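Saltel put its first arm on the kitchenware line in October, next to the bench where returned sets are sorted and repacked. The shift lead, who asked not to be named, has run that bench for 21 months.

"The arm does mugs and plates," she said. "We do everything it drops or refuses." Refusals are logged by item type. In the first week there were 69, most of them handles facing the wrong way.

Staffing on the bench went from 5 people to 2. The other three moved to inspection at the Galbraith building, on the same pay grade. She said the work left behind is slower and needs more judgment: checking for chips, resetting the bench, clearing a stop.

"Before, I knew how a shift went by how tired my hands were. Now I read a log." Training from Welico, the integrator, covered restarts and safe distance. It did not cover layout, so the crew worked that out themselves.

"Move a rack a little and the pick fails," she said. "So we agreed on where things go, and we wrote it down."
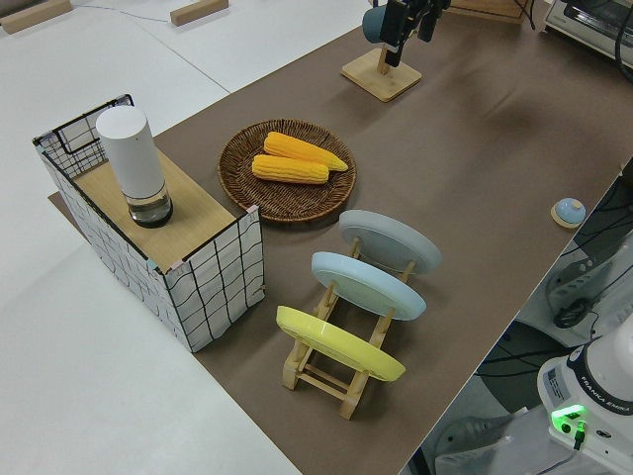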